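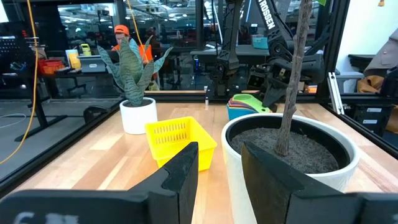

Faizal Goh
Senior Lecturer in Horticulture, Malavow Institute

Chapter 3
Growing Plants in Containers

3.1 Introduction

A plant in a container depends on the grower for nearly everything it would otherwise find for itself. In open ground, roots can spread outward and down in search of water, and the large body of soil evens out changes in temperature. In a pot, the roots have a fixed volume to work with. Whatever goes into that volume, and whatever drains out of it, is the grower's responsibility.

This chapter deals with the choice of container, the make-up of the potting mix, watering, and the timing of repotting. It assumes that students have completed Chapter 2 and are familiar with the parts of the root and the movement of water through the plant. Students who have not yet covered that material should do so before attempting the practical work in Section 3.6.

Indoor plants receive most of the attention here. Outdoor tubs and hanging baskets follow the same principles, but they dry out faster and are exposed to wind, and are treated separately in Chapter 5.

3.2 The container

Containers are sold in clay, glazed ceramic, plastic, metal and timber. Unglazed clay is porous and loses moisture through its walls. Glazed ceramic and plastic hold water in, so plants grown in them need watering less often. Neither is better in all cases. A grower who tends to overwater will usually do well with unglazed clay, while one who is often away from home may prefer plastic.

Size matters more than material. A pot that is much too large for its plant holds a mass of wet mix that the roots cannot use, and rot may follow. As a general rule, a new pot should be only slightly wider than the old one. Tall plants with a single trunk are an exception – they may need a heavier and broader container to keep them from tipping over.
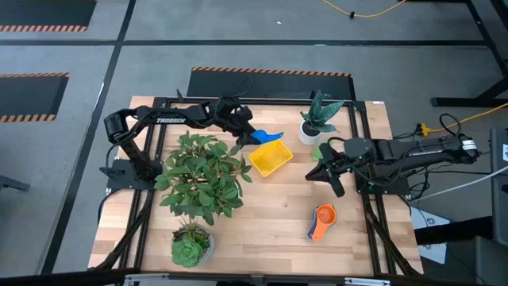

Drainage holes are essential. A layer of gravel at the base does not replace them, although the belief that it does is widespread. Water tends to sit in the fine mix above the gravel, and the wet zone is simply moved closer to the roots. Where a decorative outer pot has no holes, the plant should be kept in a plain inner pot and lifted out for watering.

3.3 What growers report

The Mestance survey of household growers, referred to throughout this book, received 3,619 replies. Of these, 1,906 named overwatering as the main cause of plant loss in the home. The result agrees with the experience of most teaching nurseries, including our own glasshouse at Awad, where new students are asked to keep a watering diary from September until the end of term.

The diary is a simple record. Each entry gives the date, the weight of the pot before and after watering, and the colour and feel of the surface of the mix. Students soon learn that a dry surface is a poor guide to conditions at the root, and that the weight of the pot tells them far more.

3.4 Key terms

Potting mix: the material that fills a container and supports the roots. It may contain no natural soil.

Root-bound: describes a plant whose roots have filled the pot and begun to circle the inside wall.

Perched water: water held in the lower part of the mix after free drainage has stopped.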